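Notebook - shot tracking, Jurerer gym
July 20, 2026

Third day on the free throw and corner shot logging. Do-yoon Yeo shooting, Si-eun Choo rebounding, me on the laptop. Eun-seong Noh came in after lunch to look at the arc numbers.

Setup

Same two side cameras as last time, tripods on the tape marks. Checked the rim height before we started and it was fine on the near basket. The far basket is low on the left, so we left it alone. Balls were pumped to the same pressure, checked with the hand gauge. One ball (the one with the G on it) loses air between sessions and I have pulled it out of the rack.

Free throws

Do-yoon shot in blocks with a rest between each one. Entry angle was steady in the first blocks and then started to flatten. He said his legs were fine. Si-eun thought he was rushing the dip, and when he slowed it down the angle came back most of the way. Short misses outnumbered long ones all morning.

The Gelero software missed the release on 8 shots. In each case his left hand was still on the ball when it should have been clear. I tagged those by hand. The total in the log now stands at 3528 shots, counting everything since April, and I have not gone back to check the April ones for the same fault. Somebody should.

Corner threes

Only did the right corner. The left one has the bleachers too close and the camera can't get the full flight of the ball. Do-yoon's feet were on the line more often than he believed, so I put down a strip of tape for him to stay behind. Makes went down at first and then recovered.

Eun-seong wants to drop the corner shots from the write-up and keep it to free throws. I would keep them, but in a separate table. Left it open until Vandana Bajpai has seen the plots.

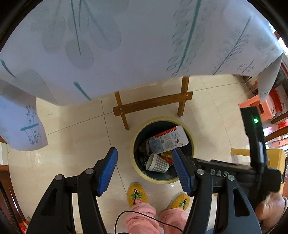

To do before next session

1. Move the old files off the laptop. Export stopped twice with the disk full, and I had to delete the warm-up clips to get through.
2. Ask Su-bin Seo if the Fellik ball sensor can be borrowed again. Spin rate from video is too noisy to use on its own.
3. Recheck the left camera tripod - the head slips when it is tilted down.
4. Go through the first 700 shots in the log for bad release tags. Si-eun will take the first half and I will take the rest.
5. New tape for the floor marks. The blue roll is finished.

Gym key is back in the office drawer. Next slot is booked under Eun-seong's name, same hours.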